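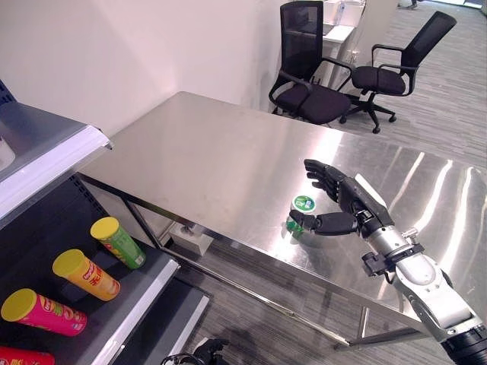 Stainless steel tables: finish, cleaning and care

Members have asked for a single note on the steel tables, to replace the three separate sheets that were pinned up at Killport and had begun to contradict one another. What follows applies to the tables at Killport and Tralwood. The painted benches at Trormont are a different matter and will be dealt with in the December issue. The old sheets should be taken down and thrown away.

The finish

Brushed steel has a direction. The fine lines left by the abrasive belt run one way along the top, and everything that is done to the surface afterwards should follow them. Wiping across the lines leaves residue in the grooves, where it dries and shows as a grey haze under overhead lights. Wiping in circles is worse, as the haze then has no direction and cannot be followed when it is removed. To find the direction, stand at one end and look along the top at a low angle. The lines are easier to see from the short side.

Glare is a property of the finish and the lighting together. Polishing does not reduce it. Where glare makes it hard to read a label or find a small item, move the item to another part of the table or switch off the nearest row of lights. Please do not put down sheets of card and leave them there. Card holds moisture against the steel, and the marks found at Tralwood in the spring were all under card.

Daily cleaning

Use warm water with a small amount of washing-up liquid. Wring the cloth out before it touches the top. Wipe from the far end to the near end in straight passes, overlapping each pass by half the width of the cloth. Rinse with a second cloth and clean water, then dry at once with a third. The drying cloth does most of the work as far as appearance is concerned – a top left to dry in the air will show water marks at Killport, where the supply is hard, and fewer at Tralwood.

The front edge needs a separate pass. Liquid runs to it and gathers on the underside of the fold, where it is not seen from a standing position. Run the cloth along the fold with the thumb on top and the fingers below.

Legs and crossbars should be wiped when the floor is done. The lower crossbars catch splashes from the mop, and the floor cleaner we buy leaves a white film on steel if it is not rinsed off. Anything kept on the floor under a table should be moved out first and put back when the floor is dry.

What not to use

Wire wool and metal scourers are not to be used on any of the tops. Apart from the scratching, they leave particles of ordinary steel in the surface. These rust, and the rust is then taken for a fault in the table. Bleach and anything containing chlorides will pit the surface if left standing. If bleach is spilled, flood the area with water and dry it. Abrasive cream is allowed on the legs only. Oven cleaner is not allowed at all.

Spray polish has been used at Killport and has now been withdrawn. It gives an even shine for a day or so, after which small round items slide when nudged and dust sticks to the film. Valter Barros removed the build-up from two of the tops with washing soda solution, which took him most of an afternoon. Anyone who finds a tin at the back of a cupboard should hand it in at the office.

Fingerprints and small marks

Fingerprints come off with a dry microfibre cloth if they are less than a day old. Older prints need the washing-up liquid first. Adhesive left by price stickers and tape should be softened with vegetable oil for 15 minutes, lifted with a plastic scraper held almost flat, and the oil then washed off with detergent. A metal blade should not be used, even by those who are confident with one.

Rings are left by the bases of tins and by some glass jars. They are generally deposits and will come off with white vinegar diluted by half, applied on a cloth and rinsed within a minute or two. A ring that remains after a second attempt is probably etched. Report it and leave it alone.

Scratches that run with the grain can be ignored. Scratches that run across it can be blended with a non-metallic pad, working only in the direction of the lines and extending the work well past both ends of the scratch. Nandini Gowda has the pads and will show members how to use them. Please do not practise on the tables. She has an offcut for that purpose.

Loading and levelling

The thin-legged tables are adequate for sorting, labelling and light assembly. They are not workbenches. Hammering, sawing and the clamping of vices belong on the timber bench. Heavy boxes should be placed over the legs and lowered, without being dropped or dragged. A box with a staple in its base, dragged once along a top, accounts for the long mark on the table nearest the door at Tralwood.

Each foot has a threaded adjuster. To level a table, put a spirit level along the long side, then across it, and turn the adjusters at the low end by no more than half a turn at a time. Check the long side again after adjusting the short. A table which rocks after levelling has usually had one foot wound out too far and is resting on three. Wind all four fully in and begin again. Packing the feet with folded paper is not a repair.

Check the crossbar fixings by hand once a month. If one turns, tighten it with the key on the hook by the sink and enter it in the book. Sreekumar Reddy goes through the entries and would like the table number included, which at present it often is not.

Shelving beside the tables

Leave enough room between a table and the nearest shelving to get a cloth and a hand down the full depth. Where the two are pushed together, crumbs and dust collect in the gap and the steel edge chips the coating on the shelf lip. Touch-up paint for white lips is kept at Killport only. Shelf tops are wiped before the table, so that dust falls on the surface which has still to be cleaned.

Small items should go back on the shelves at the end of the session. A small pot or tub left on a steel top is easily knocked, and the noise of it reaching the floor was mentioned twice at the last members' meeting.

Supplies

Cloths are bought from Gounder in packs of 30. The colours are blue for washing, white for drying and yellow for floors and legs. Yellow cloths must not be used on the tops, even after laundering, as they pick up grit. Cloths are to be washed without fabric softener, which leaves a film and makes them less absorbent. Kamala Naidu places the next order on July 12, 2002, and requests should reach her before then. Pads, scrapers and spare adjusters may be added to the same order.

The key for the adjusters is missing from Trormont. If it has gone home in somebody's pocket, please post it to Javiera Barrientos care of the Killport office.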